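Second try at the cable clips

The first batch of cable clips I printed lasted a few weeks before they started to snap. I had used plain PLA, and the clips sit behind a radiator. I knew better and did it anyway. Last month I went back to the file and did it again in PETG.

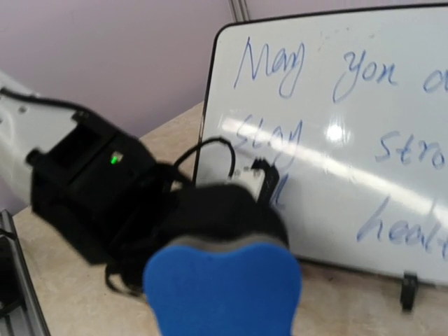
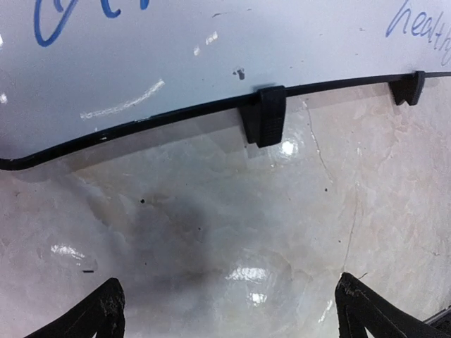
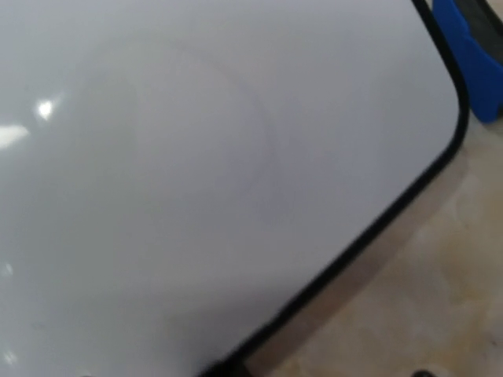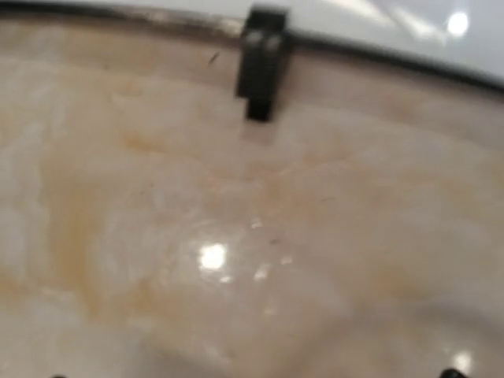

Trokis Makers Club, member blogs

The clip is a simple shape, a C with a flat back and a screw hole. The trouble is at the thin part of the C, where it has to bend every time you push a cable in. I had printed it standing up, so the layer lines ran straight across the bend. This time I laid it on its side. The layers now follow the curve and the clip can flex a lot more before it gives.

I used a spool of gray Brakitz PETG that Kenneth Kerr sold me when he switched over to resin. It had been open for a while, so I dried it overnight first. The first layer went down at 50 mm/s and that was too fast. Two clips came loose and got dragged around by the nozzle. I slowed the first layer down and cleaned the plate with dish soap and water, and the rest stayed put.

Stringing was bad at the start. I dropped the nozzle temperature by five degrees and turned the fan up a little. There are still a few hairs inside the C, but they come off with a fingernail.

A full plate took 110 minutes. I ran it three times and had more clips than I need for the hallway and the office. Eilidh Paterson took a handful for her workbench. She told me the screw hole is too tight for the screws she uses, so I opened it up from 3.5 to 4 mm in the file. I also rounded the inside corners, which were catching on the braided cables.

One thing I still want to change is the opening. It works for network cable but a thick power cord has to be forced in. I will probably make a second size and keep both in the same folder. If I get to it before May I will put the files up together.

The spool weighs 282 grams with what is left on it, and the empty reel is most of that. I have a shelf bracket to print next and will need to order more.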